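Home | Inns | Open Days | Archive | Contact

Open day at the Baramwood, Cevport

The Baramwood calls itself a country inn, though the bus stop is right outside. It opened its rooms to the public in February, 2 till dusk, and I went expecting a sales pitch. I got one, with scones.

Room 153 is the "quiet suite." I could hear the ice machine through the wall. 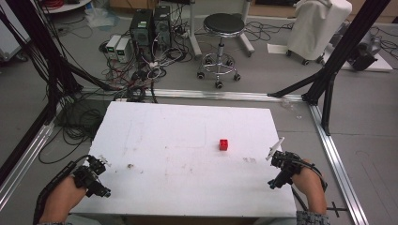

Breakfast is supposedly all local. The jam had a supermarket lid. They also claim 1,000 happy guests a year, and I'd like to see the book. The beds were good, I'll give them that, but I wouldn't pay suite prices for one.

Recent visits
Kolář Guesthouse
Two nights in Ulska

Contact us | Back to top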